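Apples in with the oranges, yes or no?
Started by elsa_wallin, November 12, 2019

elsa_wallin wrote:
OK so we finally have a proper fruit bowl on the kitchen table and now we can't agree on what goes in it. I like everything piled in together, apples and oranges, because it looks cheerful and I eat more fruit when I walk past it ten times a day. My sister says apples belong in the fridge, period, and that I'm ruining the oranges. 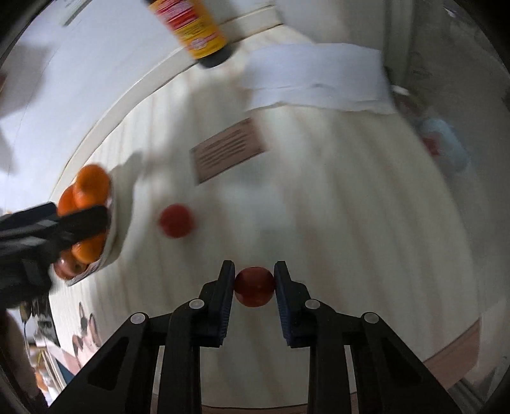
The bowl is white with a nice wide rim, the table is white too, so red apples and oranges really pop! But she swears the apples go mealy in a few days if they sit out. I've never noticed, but I also eat them pretty fast. Who's right?

davo370 wrote:
Your sister. Sorry! Apples soften way quicker at room temp. I keep two or three out and the rest in the crisper drawer. Oranges are fine on the table for a week, easy.

Frøydis M wrote:
Disagree with davo370, at least partly. A cold apple tastes like nothing to me. I buy small bags, everything goes in the bowl, and whatever looks tired by the weekend becomes applesauce. The mixing thing is overblown too — it's bananas you want to keep apples away from, if you don't want them turning brown overnight. Oranges don't care.

davo370 wrote:
They care if one of them gets moldy at the bottom of the pile and you don't find it until it's fuzzy. Ask me how I know. A deep bowl is the real problem, not the apples.

inoinbrorkstead wrote:
Seconding the mold warning. I dump my bowl out every 3 days or so and check the bottom ones, takes 30 seconds. Also wipe the bowl while it's empty, it gets sticky.

Do you wash before they go in the bowl or right before eating? My husband washes everything the minute it comes home and I think that's why ours spoil.

Frøydis M wrote:
Right before eating, always. Washing early is fine only if you dry them really well, and who does that.

elsa_wallin wrote:
I do, with a dish towel, haha. OK, compromise: a few apples stay in the bowl with the oranges and the spares go in the fridge. She's still grumbling but she just took an apple out of the bowl, so I'm counting that one for me.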